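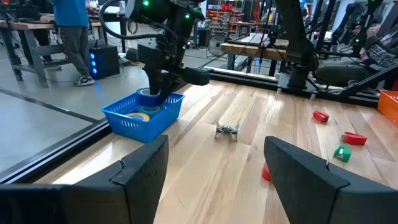 Wooden tabletop with a blue mesh basket at its left edge.

Severin Sutter has spent most of his working life on small weirs, and he says the one at Trodum is a fairly ordinary case. It is a concrete sill across a lowland creek, built to hold a pumping pool for irrigators who have mostly moved to bores. The licence is up for renewal. The draft conditions would keep the sill at its present height and add a rock ramp on the downstream side so that fish can pass.

“The ramp is fine on paper,” he says. “The slope is one in 20, which suits small-bodied native fish. My objection is to the flow range it has been designed for.”

A rock ramp works only while there is enough water over it to join the pools between the ridge rocks. At Trodum the designers took the lowest working flow from the gauge at Drirkar, upstream of two offtakes. Sutter says the figure should have been reduced for what is pumped out between the gauge and the weir.

“If you correct for the offtakes, the ramp falls below its working depth for up to 23 days in a dry autumn. That is when the juveniles are trying to move up. So you have built a fishway that is shut in the season it was built for.”

He put this in a submission in March, with a table of corrected flows. The reply from Zaugg, the consultants who drew up the design, was that the offtakes are used irregularly and could not be modelled with confidence. Sutter accepts that the pumping is irregular. He does not accept that zero is the right number to use in its place.

“Both pumps have meters. The readings are taken by hand and they have gaps, but there are 18 years of them. You can get a distribution out of that. You can say what the flow is in a bad year and what it is in a middling year, and design the low-flow notch to suit.”

The notch is his main request. He wants a narrow slot cut into the sill, offset to the left bank, with its invert lower than the rest of the crest. In low flow all the water would go through the slot and down one side of the ramp, keeping that side deep enough to pass fish. The right side would dry out. He considers this an acceptable loss.

Lowering part of the crest would also draw down the pool. Sutter puts the drop at 19 centimetres at the wall, tapering to nothing before the road bridge. One remaining licence holder pumps from the pool, and the intake would need to be extended.

“It is a length of pipe and a new foot valve. I would write it into the conditions as a cost on the weir owner and be done with it.”
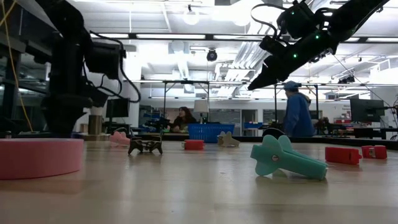 Roswitha Thaler would go further and take the sill out altogether. She has argued in her own submission that a notch leaves the silt where it is, and that the pool has been trapping sand for so long that the bed downstream has cut down to clay. “You can get fish over a wall and still have nothing for them to spawn on when they get there,” she wrote.

Sutter does not disagree about the sand. His concern is with the order of works. The sediment behind the wall has been sampled at only a few points, all near the surface, and there was a sheep dip at Aden, a short way up the side creek. He would want cores down to the original bed, tested for arsenic, before anyone let that material go.

“If the cores come back clean, I would support removal in stages. Drop the crest, let it settle through a winter, survey the bed, then drop it again. The notch would be the first stage of that in any case, so the money is not wasted.”

On monitoring, he finds the draft too loose. It asks for fish surveys “as appropriate” after construction and sets no depth that must be met on the ramp. He has proposed a depth logger in the third pool from the top, read every quarter hour, with the record published each month during the migration season.

The licence decision has not been listed. Sutter has asked for the meter readings to be released with the final conditions and is waiting for an answer.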